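Treltlow 开放日演示数据 说明（README / 数据卡）

版本：开放日当天导出，没有二次清洗
状态：能用，文档还在补
维护：Pitamness 演示组

先说重点

这是 Treltlow 七月开放日那天录的操作数据，双臂台子，任务是抽屉和蓝方块。现场一边给参观的人演示一边录，所以质量参差，跟实验室里安静录的那批不要混着训。要混也行，采样权重调低点。

一共 2912 段。长短不一，最短的只有几秒（操作员误触踏板），最长 45 秒，到 45 秒自动截断。截断的没有单独打标，自己看时长。

为什么录

开放日本来只打算跑演示，不存盘。前一天晚上改了主意，反正台子要开一整天，磁盘也有空，就把 Brakine 录制程序挂上了。配置是临时抄的，有几个字段名跟老数据不一样，下面有对照。

参观安排：上午中学生团，下午公众自由进场，傍晚留给合作单位。每批 20 人，看完一批换下一批，中间复位台面。下午那几批问题最多，操作员边答边操作，动作会停顿，有时候手臂悬着不动好几秒。这些停顿没有剪。做模仿学习的话建议自己按速度阈值过滤一遍，不然策略会学会发呆。

内容

任务分三类，task 字段里写的是英文小写：

open_drawer：拉开指定的一层抽屉
close_drawer：推回去
place_cube：蓝色方块放进指定位置，或者从里面取出来

指令文本是中文，操作员按提示卡念，念错的地方按实际念的转写，没改。所以会碰到"把蓝的那个放到下边，不对，上边"这种。留着吧，说不定有用。

腕部视角的画面偏软，手指离镜头太近，基本对不上焦。老问题了，标定那边说下个版本换镜头座。 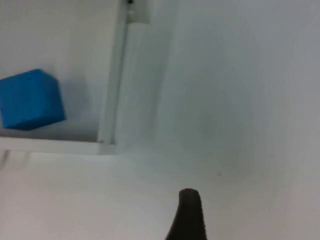
图1 腕部相机，蓝色方块在白色隔间里，下方深色的是夹爪指尖

place_cube 里方块经常只露一部分在腕部画面里，检测框贴边。做目标检测预训练的注意，贴边框默认保留，标注里 truncated=1。另外台面、隔间、挡板都是浅色，自动曝光容易飘，白平衡也飘过几次。颜色增强别开太大，蓝色是主要线索。

采集设置

双臂，主从遥操作，左右各一个腕部相机，外加一个固定相机。关节数据和图像走同一个时钟，时间戳单位毫秒。固定相机比腕部的晚到一点，对齐脚本已经处理，raw 目录里的没处理，直接用 raw 的自己对。

台子叫 Arthur，文件名里的前缀 art 就是它。当天只开了 Arthur 一台，别的台子拿去给观众看静态展了。

操作员轮班，operator 字段只有编号，没有个人信息。换班时主手的零位重新标过，标前标后的关节偏置略有差别，见 calib 目录，按时间戳取最近的一份。

拾音只录操作员领夹麦，观众声音会串进来一点，所以音频不随数据发布，只给转写文本。

固定视角

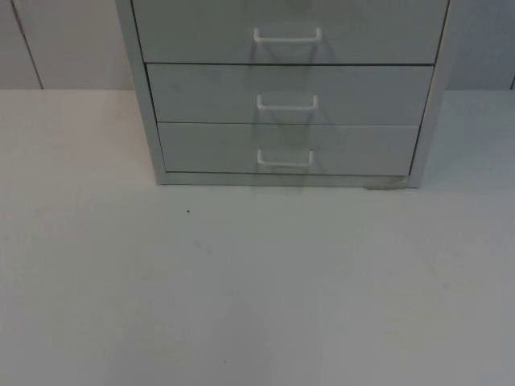 图2 固定相机视角，浅灰抽屉柜，白色拉手

固定相机的视野取得偏低，柜子上沿在画外。当时为了多留点台面，没再调。图2那样双臂都不在视野里的帧各段里都可能碰到，不算坏帧，别删。想要"无遮挡"的柜子参考图也可以从这类帧里挑。

抽屉编号以固定相机画面为准，画面里最上面那层是 d1，往下 d2、d3。d1 在画面里是裁过的，标注框只框看得见的部份。老数据是从下往上编的，混用前一定先转，这个坑已经有人踩过了，训出来全开反层。

拉手是细的 U 形，白色，跟灰色面板反差还行，但分辨率降得太狠就糊没了。建议固定视角别缩到太小。

目录

raw/ 原始流，没对齐
aligned/ 对齐后的，一般用这个
calib/ 标定
text/ 指令转写
splits/ 训练和测试划分
tools/ 读取脚本，转换脚本

测试集 500 段，按时段切的，不是随机抽。随机抽的话同一批演示的相邻段会同时落进两边，指标虚高。验证集没给，自己从训练里划，也请按时段。

字段对照（新 → 老）

drawer_id → layer（注意方向相反，见上）
grip_cmd → gripper_target
task → skill
truncated → 老数据没有

成功标记

success 是操作员踩踏板给的，1 成功 0 失败，空着就是忘了踩。忘踩的主要集中在下午。我们抽查过一部分，踏板给错的也有，多数是观众鼓掌，操作员以为结束了就提前踩了。要严格的成功标签请自己重标，标完欢迎发回来合进去。

抽屉"开"的标准：拉出超过一半算成功。"关"的标准：缝看不出来。place_cube 只要方块进了目标位置、夹爪松开就算，不管正不正。

已知问题

1. 上午头一批录的时候右腕相机线松过，有丢帧，meta 里 drop_frames 有数。
2. 中午重启过一次录制程序，段编号跳了一截，不是缺文件。
3. 台面上有小黑点和浅色污迹，一直没擦，分割模型偶尔会当成物体。
4. 有几段指令和动作对不上，操作员听错了提示，文本按念的来。已经标 mismatch=1，可能没标全。
5. 傍晚关了顶灯一小会，那几段偏暗，保留。
6. tools 里的可视化脚本在中文路径下会报错，先挪到英文路径，回头修。

不适合拿来干什么

不适合测速度上限，演示时限速了。不适合做力控，腕部力传感器当天没接。也别拿来评估泛化，就一个柜子一个台子，方块也是同一种颜色。

适合：抽屉类技能的补充数据、停顿和犹豫行为的研究、中文口语指令跟动作的对齐。

读取

先跑 tools 下面的检查脚本，校验和对不上的重下。然后用 load 那个脚本指到 aligned 就行，参数看脚本头部注释，注释比这份文档新。内存小的机器别一次读全部，按时段读。

使用许可

研究用途随便用，商用先联系 Pitamness。发文章请写明数据来自 Treltlow 开放日演示。转换过格式再分发的，请连这份说明一起带上，尤其是抽屉编号那段。

待办

补下午时段的 success 重标
mismatch 再过一遍
把老数据的 layer 统一成 drawer_id
Brakine 配置模板整理出来，下次开放日直接套
英文版 README（还没开始写）

有问题提 issue，附上段编号和时间戳，光说"画面不对"我们查不了。周三统一回。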